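Keeping the Patch Cell Running
Project report, Iñaki Villalobos

What I worked on

My part of the Nigatu project was the upkeep of our cable-plugging cell. I figured I'd be writing clever code all semester, but mostly I wrote setup notes (and I kind of loved it!). The task sounds easy: the arm picks up an Ethernet cable and plugs it into a switch.

Setting up the rack side

The rack is a small open one, with a NETGEAR switch on top and a server right under it. I left the slot below that open so I could get my hand in. The yellow patch cable starts out on black bubble wrap, with the plug on the left, and I put it back that way before every run. 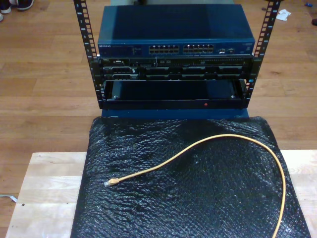 Looking after the arm

My routine before a session takes 6 minutes. I check the gripper screws, wipe the pads, and jog the wrist slowly toward the rack while I watch the arm's own cable. That cable was my biggest headache – with too much slack it can snag, and with too little it pulls when the wrist turns. I ended up clipping it on top of the wrist and leaving a big loop.
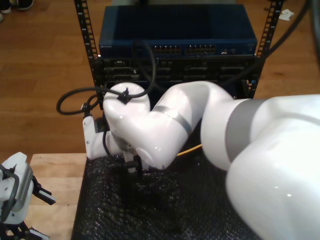 I recheck the clip every 40 runs and write it down in the log. By May we had 200 runs logged, 87 of them after I changed the loop length. Next I want to make a printed guide for the slack, so whoever takes over the cell doesn't have to eyeball it like I did.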